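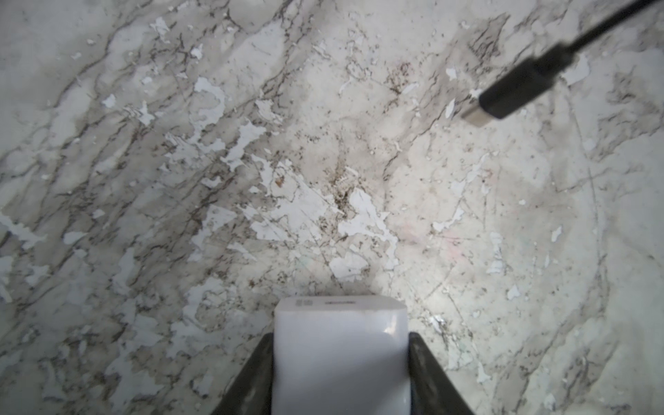 *Un bloc blanc de type adaptateur secteur et un câble USB noir, au-dessus d'un plan de travail à motif marbré.*

## Chargeurs et câbles : une collecte à la médiathèque d'Umgate

La médiathèque d'Umgate reprend jusqu'à la fin décembre les chargeurs, blocs d'alimentation et câbles USB dont les habitants ne se servent plus. Deux bacs ont été installés dans le hall, à gauche de l'accueil, l'un pour les blocs, l'autre pour les câbles. Le dépôt est gratuit et se fait aux heures d'ouverture, sans inscription.

L'opération est menée par l'atelier de réparation Cliro, installé rue Craddock, qui teste les appareils avant de les remettre en circulation. Une première collecte, organisée au printemps dans les locaux de l'atelier, avait permis de récupérer 200 pièces. Une centaine de câbles étaient réutilisables en l'état. Parmi les blocs, 39 ont été donnés à des familles ou à des étudiants, le reste est parti au recyclage.

« Beaucoup de gens gardent un tiroir entier de chargeurs sans savoir à quel appareil ils correspondent, explique Adoración Cabello, responsable de l'atelier. Nous leur demandons de tout apporter, même quand ils ont un doute. Le tri, c'est notre travail. »

Chaque bloc est d'abord examiné à l'œil nu : boîtier fendu, broches tordues ou traces de chauffe entraînent une mise à l'écart immédiate. Vient ensuite la lecture des inscriptions portées sur le boîtier, souvent imprimées en gris sur blanc et dans un corps minuscule. L'atelier y relève la tension et l'intensité de sortie, puis les recopie en gros caractères sur une étiquette. Les modèles dont le marquage est effacé ne sont pas redistribués. Les câbles, eux, sont branchés sur un testeur – l'opération prend quelques secondes – et ceux dont la gaine est abîmée près du connecteur sont écartés.

Les piles, les batteries externes et les multiprises ne sont pas acceptées. Les chargeurs d'ordinateur portable le sont, à condition que le cordon soit attaché. Cliro demande aussi de ne pas enrouler les câbles trop serrés autour des blocs, un pli marqué à la sortie du connecteur finissant souvent par rompre les fils.

Les pièces remises en état seront proposées dans le hall de la médiathèque à partir de janvier, dans la limite de deux par personne. L'association Fadudetti, qui accompagne des personnes en recherche de logement, en recevra 40 en priorité, surtout des chargeurs de téléphone.

Un atelier consacré au tri des câbles est prévu en décembre, à 14 h 30, dans la salle du premier étage. Les inscriptions se prennent à l'accueil. Les participants peuvent venir avec leurs propres chargeurs pour les faire tester sur place.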